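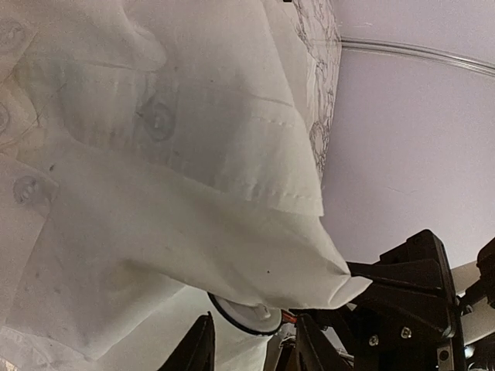 Diễm Đặng asked before the first point was opened whether it is still possible to change the order of the winter programme, as she had understood in September that the string quartet would play before the interval and the songs after it, and now the printed draft says the opposite. The chair answered that the draft is only a draft. It was agreed to take her question under point 3.

Minutes of the planning meeting, Wirkau Music Evenings
Place: the small room behind the library, Wirkau
Present: eleven members. Two members have excused themselves.

1. Minutes of the last meeting

The minutes of the September meeting were read and accepted with one correction. Under point 5 it was written that the Rashti piano "is lent" to us. It must be "is hired". The difference is important for the insurance.

2. The hall

The town has confirmed the hall for the whole season with exception of the last evening in spring, when it is needed for a school event. For that evening we have the choice between the church in Clarken and the former weighing house. The church has the better sound for voices but is difficult for the piano, which must be carried over three steps and then turned. The weighing house is dry and on the flat, but there one hears every lorry.

There was a long exchange about this. K. was strongly for the church and reminded the meeting of the concert with the two cellos, when people were standing at the back and did not want to go home. M. said that people were also cold and that two of the regular listeners have not come to Clarken since. The piano tuner has told us that he will not guarantee the tuning in the church if the heating is switched on only in the afternoon. It must be on from the morning.

Decision: church in Clarken, if the parish agrees to heat from the morning. M. writes to the parish. If there is no answer until the next meeting, we take the weighing house.

The hall in Wirkau has now a limit of 100 seated persons, after the visit of the fire inspector. The side door has to stay free, so the short row next to it is not allowed any more. The plan of the seats must be drawn again before the tickets are printed.

3. Winter programme

Diễm Đặng repeated her question. She explained that the songs are quiet and the singer has asked not to come directly after the interval, when people are still finding their places and opening sweets. The quartet has no wish in this matter but one of the players has to catch the last bus to Wodow and would prefer to play first.

The chair said that both reasons speak against each other, since if the quartet plays first and the songs come second, the singer is directly after the interval. B. proposed to begin the second half with the short piano piece, which is at the moment at the very start of the evening. The quartet would then open, next comes the interval, then the piano piece, then the songs. The pianist has to play in the second half in any case and would not have to wait and become stiff.

This was found good by all. Diễm Đặng will telephone to the singer and the pianist. The printer must have the final text one week later than we told him, and B. will ask him if he accepts this.

It was remarked that the translations of the song texts were too small to read last winter. They should be printed on a separate sheet, in larger letters, and the sheet should not need turning in the middle of a song.

4. Subscriptions and money

We have 62 subscriptions for this season. Five of them are new and one was paid twice by mistake; the second payment was returned. In the account are 2,405 euros after payment of the first two evenings. Still open are the piano hire for the first half of the season and the posters.

K. asked if the price of the single ticket should go up. The last rise is four years ago. M. is against it, because the single tickets are bought mostly by younger people and by visitors who want to try. She would prefer to raise the subscription a little. Against this it was said that the subscribers have already paid and that one cannot speak about it before summer. The point is moved to the spring meeting. M. prepares two calculations.

The collection box at the door was discussed shortly. It stays.

5. Late arrivals

At the last evening a group came in during the slow movement and walked to the front, where they had their seats. The violinist stopped and began again. She was very polite about it, but several listeners complained to us in writing. One letter said that the doors should be locked, and this is of course not allowed.

It was agreed that late listeners wait in the entrance until the end of a piece, not of a movement, and then sit in the last row until the interval. Two chairs of the last row are kept free for this. A sentence will be put on the ticket. The wording by B., "Late listeners are asked for patience until the piece is over", was accepted after the word "kindly" was taken out and put in again: "are kindly asked".

Many of the late people come by car from Wodow and do not know that the market place is closed for parking on concert evenings. The sketch on the back of the poster still shows it as open. K. makes a new sketch with the parking behind the mill and the footpath.

6. Piano

The contract with the hire firm in Rashti ends with this season. The firm offers the same instrument for two more years at the same price, if we sign before the end of January. The pedal has a noise which can be heard in soft places. The firm was told this in September and has sent a man who oiled it, but the noise came back. It was decided to sign only when the pedal is repaired and tried by one of our own players. Diễm Đặng offered to try it.

7. Other matters

The page turner for the winter evening is not found yet. Proposals to the chair.

The recording of the autumn evening has turned out with a strong hum on the left side. B. has tried to remove it, with the result that the double bass is gone too. The recording will not be given out, only a copy to the players if they wish one.

The Clarken choir asks if we could lend them six music stands. Agreed, they have to be back before the winter evening. The stands with the red tape are not ours and cannot be lent.

The next meeting is in the same room. The chair brings the key.

Last updated: 28/11/2007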